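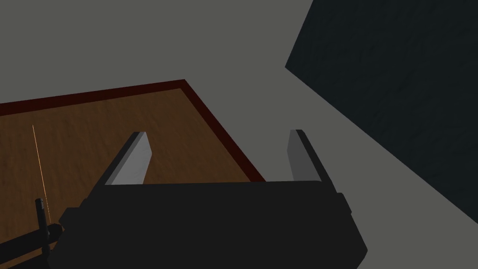

The wrist camera view in sim, fingers open over the table.

Hello again! A few of you asked after the last post how I get my simulated wrist camera to behave enough like a real one that a policy trained on it doesn't fall to bits on the actual arm. So I've written the whole thing up, in the order I do it now, which is not the order I did it in the first time (the first time took most of April and a lot of biscuits).

I'm assuming you've already got a simulator running, an arm model that loads without exploding, and a way to record demonstrations. Mine is a home-made wrapper I call Furnlow, but any of the usual engines will do. If you haven't recorded demos yet, go and do that and come back.

What we're trying to do

We want a policy that looks through one camera on the wrist and nothing else. No overhead view, no depth. Hui-mei Tsai in our group tried the overhead version first and it was lovely in sim, then went wonky every time the real arm blocked its own view. With a wrist view the fingers are always in shot and always in the same place, so the network gets a free ruler. The trick is to make that ruler match.

Step 1: Put the camera where it really is

Don't eyeball this! I did, twice. Fix the sim camera to the hand link, not to the world, and copy the offset from your real mount. You want to be looking over the top of the gripper body from just behind it, so both fingers point away from you and you can see the table through the gap.

Then open the fingers all the way and save a still from sim and one from the real camera. Lay one over the other at half transparency. I line up the fingertips first, then the top edge of the gripper body. If the tips match but the body doesn't, your field of view is wrong. If everything is shifted the same way, it's the offset. Change one thing at a time or you'll go round in circles for a whole afternoon (ask me how I know).

Step 2: Leave the ugly bits in

My first instinct was to hide anything that wasn't finger or table. There's a dark rod and a bar poking into the lower left of my view, and I had them switched off for weeks for the sake of a cleaner picture. Please don't. If a bit of hardware is in the real view, it needs to be in the sim view too, otherwise the network meets it for the first time on the day you run the real thing, and it'll take it for something interesting.

Same goes for the gripper body. It eats up a big chunk of the bottom of my picture. It's tempting to crop it off and save the pixels, and I do know people who do, but my runs got worse when I tried it.

Step 3: Start plain

I keep the base scene very dull: flat grey floor, flat lighting, one wooden table with a dark red border, and a big dark slab off to one side. The border earns its keep, by the way. When the arm is tilted and the table sits at a steep angle in view, that narrow red line is a really strong hint about where the edge is, and the early policies latch on to it fast.

Too fast, in my case. The first policy I was proud of turned out to be steering by the corner of the table. I moved the table a bit and it sailed off happily into space. Which brings us on to the fun part.

Step 4: Mess it up, a bit at a time

Now you randomise. I used to throw everything in at once and then wonder why nothing learned. These days I do it in 3 rounds:

Round one, positions only. Nudge the table, turn it, and jiggle the camera offset a tiny amount. Keep all the colours the same.

Round two, looks. Swap the table texture, the border colour and the floor colour. I let the slab vary from nearly black to mid grey.

Round three, light. Change the direction and strength, and add some shadows. Flat light is nice for debugging but you'll never get it in a real room.

I record 300 demos for each round, so 900 altogether, and I train on the whole pile every time. Don't throw out the plain ones. I tried training on round three alone and the policy was nervous about everything.

One setting to watch: the camera jiggle. Keep it small. The fingers are your ruler, remember, and if they're somewhere new in every single episode then you haven't got a ruler any more. I shift mine by about the amount the real mount wobbles when I tap it with a pencil.

Step 5: Train, then look at what it's looking at

I use a small convolutional network with a behaviour cloning loss, very ordinary, and run it for 600 epochs. It probably doesn't need that many but I set it going before tea and it's ready in the morning.

Before you go anywhere near the real arm, make some saliency maps. Take a handful of stills from different points in the episode, including ones with nothing between the fingers, and see what lights up. You want to see the gap between the fingers and the insides of the fingertips. If it's the table corner glowing, go back to round one and move the table more. If it's the background, go back to round two.

Step 6: Real arm, slowly

Cap the speed, keep a hand on the stop button, and start with the fingers open and well clear of the table. I watch the live view next to the sim view for the first few runs. If the arm drifts steadily one way, I go straight back to the overlay from step 1, and nine times out of ten the mount has been knocked.

How well does it work?

Pretty well! With all the rounds in, the policy gets to the object and closes on it far more often than my old one trained on the plain scene, and it copes when I shove the table sideways. It's still poor on shiny things, and it gets muddled if the sun comes in low. I haven't compared it properly against the Ochoa method, which uses two cameras, so please don't quote me on which is better.

A few things people have asked

Do the colours of the fingers matter? Yes, more than I expected. Mine are pale grey in sim with a darker strip along the edge, and I match them to the real ones before anything else.

Can I use a higher resolution? You can, but mine got slower without getting any better.

What about a moving table? Hui-mei is having a go at that now over on the Deldale rig. I'll post her settings when she's happy with them.

If your overlay won't line up whatever you do, leave a comment with your field of view and your mount offset and I'll have a look at the weekend.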